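Brush-in-cup demos with hand-held grippers: how much should the start layout change?

4 min read

posted by benchrow, 14 Feb 2020

I'm recording examples for a small policy that picks up a brush from the table and stands it in a cup. Two hand-held grippers, one person, a camera on each gripper and one at head height. The table has a white board on top. The cup is the ridged one with thick rings. The brush is a makeup brush with a dark handle, a gold ferrule and pale bristles.

So far I have 70 good takes. In nearly all of them the brush starts in the same area, and the cup stays right of center. The policy I trained on those works when I set things up the way I recorded them. If I turn the brush around so the bristles point the other way, the arm goes for the wrong end or stops above it.

My plan was to go on to 400 takes with the same layout and hope that fixes it. Before I spend the days on that, is it better to move things around now? And how far? I'm also not sure if the left gripper needs to do anything. At the moment it mostly stays open off to one side.

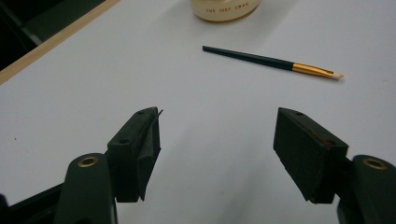 3 replies

tallow_k

Move things around now. More takes of one layout will teach it that one layout very well. This is how we ran ours at Kollby with a similar task.

1. Split the session into blocks of 30 takes. Within a block the cup stays put and only the brush moves.
2. For the brush, change the angle first and the place second. Angle matters more with a long thin object. Have the handle point away from you, toward you, left, right and in between.
3. Start every take with both grippers open and over the board, but not at the same spot each time. If the start pose never changes, the policy leans on it.
4. Pinch the brush at about the same part of the handle in every take. If you sometimes grab near the ferrule and sometimes near the tip, you need many more examples to cover both.
5. Once the brush is upright, bring it over the cup before you lower it. Don't sweep it in from the side over the rim.

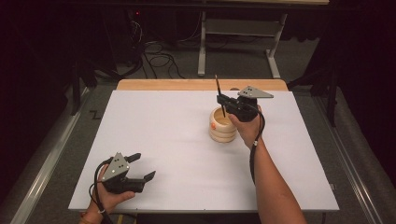

6. Let go, lift straight up, and hold still for a moment before you stop recording. A take that ends the instant the fingers open is hard to use.
7. Look at one take from each block before you start the next. I lost a whole block in November to a wrist camera that had slipped.

On the left gripper, pick one thing and stick to it. If the task doesn't need it, keep it open and quiet over its own side of the board. What hurts is a left hand that helps in a few takes and does nothing in the rest.

Mykhailiuk_lab

just get more data, 70 is tiny. we had nothing useful under 400 on the Plakimard set

northbench

I mostly agree with tallow_k and not so much with the one above. Count alone won't fix the turned brush if every take has it lying the same way.

What I'd add is about the cup. It's round, but there is a small orange mark on the side. If that always faces the same way, the model may use it to work out where the cup is. Turn the cup a little between takes. Then move it left of center for at least one block.

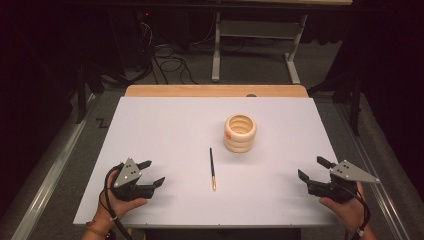

Keep a note of which layouts you have done. A sheet of paper with a rough grid is enough. Without one you will fill the middle of the board and leave the corners empty, as I did for most of a week. I'd also keep back some 80 takes for checking and never train on them, with layouts taken from all over the grid.

Last thing, check your finger pads. The left one has a loose flap on the inner face. A strip of pad that sticks up into the gap can catch a thin handle, and it is also in view of the gripper camera in every take. Either fix both pads now and start the new blocks with them, or leave them alone until you are done. Don't change them halfway through a block.
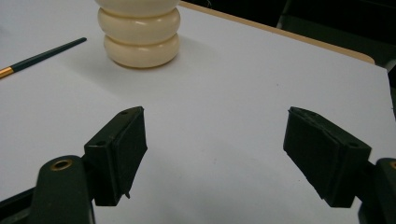
Should a take be thrown out if the brush slips and I pick it up again?

Keep it if the second grasp is clean and the brush ends up in the cup. Mark it in your notes so you can leave it out later if training gets worse. Takes where you gave up go in a separate folder.

Related posts
Cup tips over when the gripper opens
Matching times between two gripper cameras
How long should one take be?
Galtalton meetup: notes on table setups
Tracking markers lost when the wrist turns

Contact | © 2020 | Back to top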